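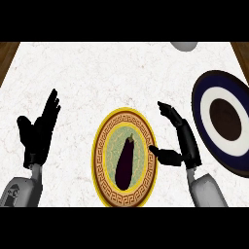

A trading card starts as a drawing on a computer, and most of the drawing is not the character. There is also a text box, a set of symbols and a border. The border often uses a pattern, which means a small shape copied again and again until it fills a strip. The plate under the eggplant has a pattern of this kind: a brown Greek key on a wide tan band. A designer draws the shape a single time and tells the computer to repeat it. The difficult part is the corner of the card, where a strip going across meets a strip going down. The shape has to be drawn again so that it turns the corner without a gap.

How Trading Cards Are Printed and Packed

Words used on this page
Sheet: a large piece of card stock with many cards printed on it.
Card stock: thick, stiff paper made in layers.
Bleed: extra picture outside the line where the card will be cut.
Collation: putting cards in the right order for packs.
Foil: a very thin shiny layer, often made of plastic and metal.

What is inside a card?
Hold a piece of ordinary paper in front of a lamp and light comes through. If playing cards let that much light through, another player might read your hand from the back. Many game cards are made with a dark layer of glue in the middle to stop this. The paper is on the outside and the glue is between the 2 layers of paper. You can sometimes see the dark line if you look at the edge of a card that has been torn.

The glue also makes the card springy. A springy card can be bent a little during shuffling and then goes flat again. A card that stays bent is easy to pick out of a deck, and in most games it must be replaced or put in a sleeve.

Printing the sheet
Cards are not printed one at a time. They are laid out in rows on a sheet, and the whole sheet goes through the press. A printing press makes most colors from four inks: cyan (a blue), magenta (a pink), yellow and black. Each ink is put down as tiny dots. From a normal distance your eye mixes the dots. With a magnifying glass you can see them separately.

The four inks have to land in exactly the right places. This is called registration. If one ink is slightly off, the picture looks blurry, with a colored edge on one side. Printers put small cross marks in the margin of the sheet to check registration. The margin is cut away later.

At Poulain, the printer that makes the cards for the game Plimby, a press operator named Valentin Charpentier pulls out one sheet in every 200 and checks the cross marks with a lens. If the marks do not line up, he stops the press and adjusts it.

Shiny cards
Foil cards need an extra step. In one method, the foil is already stuck to the card stock and ink is printed on top. Where the ink is thin, the foil shines through. Where the designer wants no shine, white ink is printed first to block it. Foil and paper do not take in water from the air in the same way. Paper swells a little in damp air and foil does not, so foil cards may curl.

Cutting
The sheet is cut into single cards. No cutting machine is perfect, so the picture or border color is made larger than the card needs to be. This extra part is the bleed. If the blade is slightly to one side, it cuts through bleed and no white line appears. A card with a border that is wider on the left than on the right was cut off-center. It can still be used in play.

The corners are rounded with a shaped punch. Sharp corners fold and fray sooner.

Collation
Plimby packs hold 7 cards. A machine does not take them from one big mixed pile. Common cards are stacked in one group of feeders, and rare cards in another. Each feeder drops a card onto a moving belt, and the small pile is wrapped at the end. A rare card is rare because it is printed fewer times than a common card.

Trinidad Villanueva runs the packing line in Zosberg. She opens test packs from each batch and looks for the same card appearing twice. When it does, a feeder has usually been loaded with the wrong stack.

Try it
Look at a card under a magnifying glass and find the dots.
Compare the left and right borders with a ruler.
Draw a border with a repeating shape and work out what to do at the corners.

Text by Birsen Eren. Checked by Přemysl Pešek.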